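私募基金管理人合规成本分摊问题研究
课程项目报告（金融监管专题，第2组）
组员：Ah-rin Tak、Liis Priedītis、Raimonds Tamošiūnaitė
指导教师：Arūnas Jaunzems 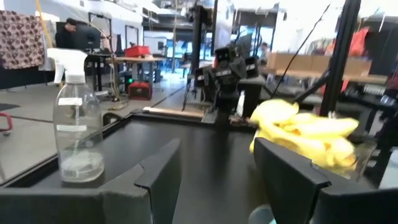

一、选题来由

我们最初想写的题目是“合规投入能否提升基金业绩”，六月初交开题时被指导教师退了回来，批注只有一句：你们打算拿什么当合规投入？这个问题我们当时答不上来，后来也没有完全答上来。报告因此改了方向，只讨论一件较小的事：私募基金管理人为应付监管检查、聘请外部顾问、修订内部制度所花的钱，究竟由管理公司自己承担，还是记到基金账上由投资人承担，以及合伙协议里的措辞能不能让投资人事先看明白。

行业里常见的说法是，合规做得好，受益的终归是投资人，所以费用由基金出也说得通。我们对这个说法有保留。照此推论，管理公司的房租也能算成投资人受益，毕竟没有办公室就没人替他们看项目。

二、材料与方法

材料有两部分。第一部分是课程资料库提供的50份有限合伙协议，均已隐去当事人名称，我们逐份摘出其中的费用条款。第二部分是两家管理人的访谈，一家是做中型并购的Keltlow，另一家是做私募信贷的Flavent。Keltlow的财务负责人Jaanus Lūse接受了访谈，时间是一个星期一的下午；Flavent只同意书面答复，而且有几个问题直接留空。

条款编码由Liis和Raimonds各做一遍，再对照结果。第一遍的一致率是76%，低于我们的预期。分歧大多集中在“与基金运营有关的法律及监管费用”这类句子上，一个人读成包括管理人自身的注册和检查费用，另一个人读成不包括。我们后来统一了口径，把这类句子单列为“含义不明”，没有硬归到任何一边。统一口径之后一致率当然上去了，但那是规则改了的缘故，不能拿来证明条款本身清楚，所以这里不报第二遍的数字。

三、主要发现

1. 条款写得宽，例外写得窄

多数协议先给出一个很宽的费用定义，再列几项由管理公司承担的支出，通常是工资、房租和办公设备。合规顾问费很少出现在例外清单里。按字面读，没有列入例外的就可以归基金。至于管理人实际上有没有这样记账，从协议里看不出来，我们也不作推断。

2. “合理分摊”缺少算法

一家管理人同时管着几只基金，一笔顾问费怎么拆，协议里一般写“由普通合伙人善意决定”或者“按合理方式分摊”。Keltlow的做法是按已投资本的比例拆，Flavent答复说按承诺出资额。两种办法各有道理，可是在一只快要清算的老基金和一只刚完成首次交割的新基金之间，结果会差很多。老基金的未退出本金已经不多，新基金的承诺额很大但还没怎么投出去，换一种算法，就等于换了一批人付钱。

Jaanus Lūse的原话是：“我们选了一种就一直用，审计师没有提过意见。”前半句我们认为有价值，前后一致确实能减少挑着用的空间。后半句说服力有限，审计师关注的是重大错报，一笔顾问费多半到不了那个门槛。

3. 披露在事后，而且不拆开

两家受访管理人都说会在年度报告里披露基金费用。我们看到了其中一家提供的报表模板，合规支出与法律、税务、审计放在同一行“专业服务费”下面。投资人想知道合规花了多少，得另外去问。Flavent对“是否有投资人问过”这一题没有回答。

四、对已有观点的讨论

课程阅读材料中Urbonaitė一文主张由投资人咨询委员会事先批准分摊办法，认为这样可以解决大部分争议。我们不太乐观。咨询委员会的席位一般给出资较大的投资人，这些机构往往另有附属协议，费用上可能已经谈好了上限。让有上限的人替没有上限的人点头，程序是齐了，利益未必对得上。

另一份材料是Wastthorpe案例，课堂上用来说明内部控制如何及时发现错记费用。我们重读之后觉得它没有那么有力。案例里的问题是在更换基金行政管理人、重新导入账目时才查出来的，原有的季度复核一次也没有报警。把这件事归功于内控，恐怕有些勉强。小组内部对这一点意见不一，Raimonds认为更换外部机构本身也可以算控制措施，只是不常用。

五、局限

样本协议是资料库现成的，不知道当初怎么收集，也不知道年份是否集中，所以文中凡是说“多数”，只就这批协议而言。访谈只有两家，又都是愿意开口的，不愿意开口的管理人可能是另一番样子。我们没有看到任何一家的总账。开题时想做的回归分析最后没有做，数据撑不起来，做出来的系数我们自己也不会信。

六、建议

协议中应写明管理人自身的注册、例行检查和处罚相关费用由谁承担，三者分开写，不要合并成“监管费用”。分摊算法应作为附件，附上一个带数字的算例。年度报告里合规支出单独成行。这些改动成本不高，至于管理人愿不愿意改，要看募资时投资人有没有议价的余地，本报告没有能力回答。

七、分工

Ah-rin Tak负责访谈提纲、访谈记录以及第三部分初稿；Liis Priedītis与Raimonds Tamošiūnaitė负责条款编码；第四部分由三人合写，改过几稿，仍有两处措辞没有谈拢，按多数意见保留。编码表和访谈提纲见附录，Flavent的书面答复应对方要求不附。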